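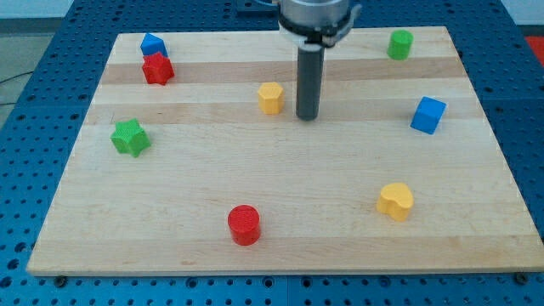 Robotic tidying is the use of a robot arm to pick up loose objects and return them to an assigned place. It is studied as a household chore, as in putting away toys, and as a shop-floor task, where it is usually called sorting or kitting.

Research commonly begins with tabletop tests, in which blocks of different shapes and colors are placed on a flat surface. The robot is given an instruction such as "move the red star next to the blue cube" and must identify both blocks, plan a path and stop at the correct spot. Some systems grasp each block. Others push it with a straight rod, which simplifies the hardware but makes the motion harder to control, as a block may rotate or strike its neighbors.

Performance

In the Trekach trials, directed by Farzana Haque, an arm was given 441 single-step instructions and completed 325. Most failures involved blocks that were touching at the start. Instructions with 6 or more steps were completed less often, as small placement errors carried over from one step to the next. Each step had a limit of 30 seconds.

Status

Sorting of known parts at fixed stations is in regular industrial use. Household tidying is not. Homes contain soft, fragile and unfamiliar items, and lighting and layout change from day to day. The Follstead project began tests in furnished rooms in October, limited to hard toys on a low table.

See also: Bin picking; Pushing (robotics); Service robot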